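Pinza de mano Clasura: revisión antes del turno de ropa
Puesto Brenville, hoja 3

1. Dedos amarillos
Paralelos, sin holgura. Comentario: bien. El derecho ya se apretó en julio y le ha cogido el gusto.
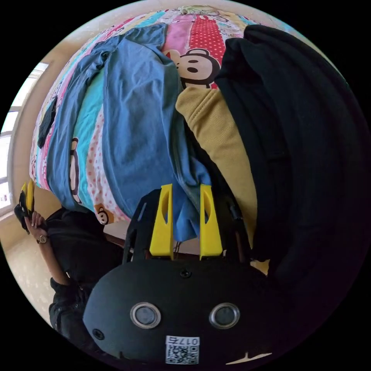 2. Cable
Sujeto al bastidor, sin pellizcos. Comentario: conforme.

3. Agarre con tela gruesa
Probar con vaqueros. Si resbalan, limpiar las caras interiores con un paño, nunca con la camiseta propia.

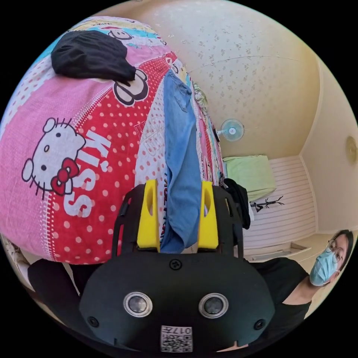
Repetir el cierre 25 veces y anotar los fallos, también los que dan vergüenza. Comentario: 3, todos en la costura.

4. Óptica y etiqueta
Sin huellas. El código QR debe leerse a la primera. 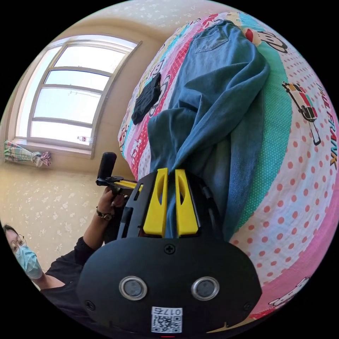 Vaqueros entre los dedos, punto 3.

5. Tornillos
Pendiente. Falta el destornillador, otra vez.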